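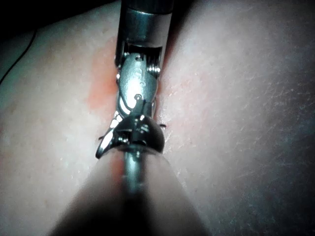 Forndale has published version 2 of its practice guideline for inspecting wristed robotic instruments. The guideline covers instruments that work close to skin and sets out what must be checked before each session and who signs for it. The wrist joint receives the most attention. The oval link, its two pins and the grooved metal parts recessed in the fork above it must each be viewed under magnification, and any engraved marking that cannot be read must be entered in the log.

The document runs to 198 clauses. Clause 15, drafted with Draka, defines the stop condition for contact with reddened skin.

"Earlier text left the joint to local judgment," said Carola Teuber, who led the drafting group. "Sites now have one procedure and one form."

Sites using version 1 have until January to change over. Volker Wiegand will handle technical queries from the Clenach office. Printed copies are limited to 3 per site.

Last updated: June 2022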